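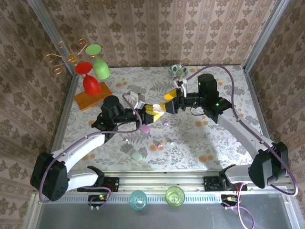
By the Presa bench notes – updated May 4, 2026

Software tips for a two-arm table

These tips are for people who already have two small arms on one table and want the software side to give less trouble. We run ours with a planner from Lodora and our own scripts. Most of it should work with other tools also.

Planning

Give each arm its own half of the table, and one narrow shared strip in the middle. In the planner, the strip is a resource that only one arm may hold. When both grippers must come close together, as in a handover of a small piece, use a separate routine for it and plan the two arms as one machine with all joints together. Two separate plans that are both correct can still meet in a bad place.

Slow down inside the strip. We use 14 percent of full speed there, and we did not lose much time by it.

Put the cable in the collision model. A cable that loops from shoulder to wrist takes a lot of room over the table, and the planner does not know it exists. We add a chain of 13 small spheres along the arc and let them follow the wrist. It is a rough model, but good enough to keep the loop away from a wine glass.

Add the walls too, and the corner posts. If your side walls stand at an angle, measure the angle. Before March we had them in the model as straight walls, and the elbow was stopping for no reason that we could see.

Perception

A patterned tablecloth is a good test for a detector. Printed flowers of orange and peach color are easily taken for small objects. Take pictures of the cloth with nothing on it, in morning light and in evening light, and put them in the training set as negatives. Our set has 1,788 such pictures. After this, the false beads went almost to zero.

Clear and half-clear things are the difficult ones. Our depth camera sees through a translucent cube and reports the cloth behind it. For these we take the outline from the color picture and the height from a table of known objects. The same trick works for cups and glasses.

If a glass is standing upside down, write this in the object list as its own pose. The foot is on top then, and a grasp made for an upright glass will close at the wrong height.

Shadows of the arm move over the cloth and change its color. Mask out the arm with the joint angles before you look for small pieces, and make the mask a little wider on the side where the shadow falls.

Control

Close the fingers by force and keep the position only as a limit. Small white pieces and beads need very little. Start low and raise it in small steps.

In a handover, the giver opens only when the receiver reports a steady hold for 3,000 milliseconds. Khosravi, the older controller we had, used a fixed timer, and we do not recommend it.

Read the status lights from the software also. A green light on the wrist tells you only what the wrist thinks of itself – log the bus errors next to it.

Tooling

Save the scene file together with every run. Name it by run number, then by table layout. We keep ours in Illby, with one folder for each layout.

Replay every failed run in the simulator before you change a parameter. Change one value, replay, write down what happened, and then go to the next value.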